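Subject: Re: [clenirik-song] Running order and the hall
From: Haziq Purba
Date: 26th September

Hi all,

Thanks to Wahyudi for getting the ball rolling, I've been meaning to write since the weekend and kept putting it off. I'll take the points in turn.

Wahyudi Pillai wrote:
> Can we please settle the running order before the posters
> go off? Last May we drew it out of a hat on the night and
> the Brodow lot had to sing first with half the audience
> still queuing for coats. Also, is it juries AND phones
> this year, or just phones? I've been asked 2 or 3 times
> and keep giving different answers.

1. Running order. I'm all for a draw in advance, but only into first half and second half, and then let the producers sort out the rest. Otherwise we get three ballads on the trot again (I love a ballad, but my goodness, that was a long half hour). Tosedholm won last time so they go wherever they're put and don't get to moan!
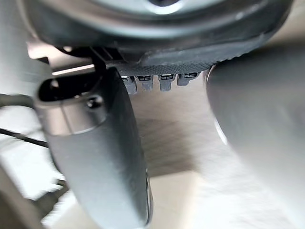

2. Juries and phones. Both, split down the middle, same as before. We had 3,769 phone votes last May and the juries agreed with hardly any of them, so I know feelings run high. I still think half and half is fairest. Onu has a lot of cousins, and they all have phones.

3. The hall. The big one at Tosedholm holds around 4,000 if you count the standing bit at the back, and I'd much sooner have it looking full than rattle about in it. My vote is to close off the upper balcony and only open it if tickets go mad. It also saves on lighting up there, and the sound is dreadful behind the pillars anyway.

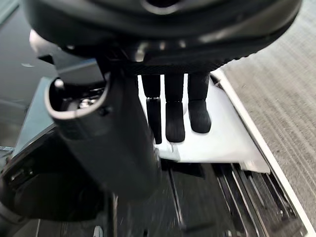

The other thing about closing the balcony is that the commentators could have the little room at the end of it all to themselves, with a proper view of the stage. Last year they were next to the bar and you could hear someone ordering crisps all the way through the Brodow song.

4. Songs. We're up to 111 entries for the home selection, which is lovely but somebody has to listen to them! I've done the first batch. If you can take a few, write to me off list and say whether you mind lyrics you can't understand. Three minutes is still the limit, and yes, that includes the whistling.

Wahyudi, would you ask Onu whether they're bringing their own backing singers? They never said.

Cheers,
Haziq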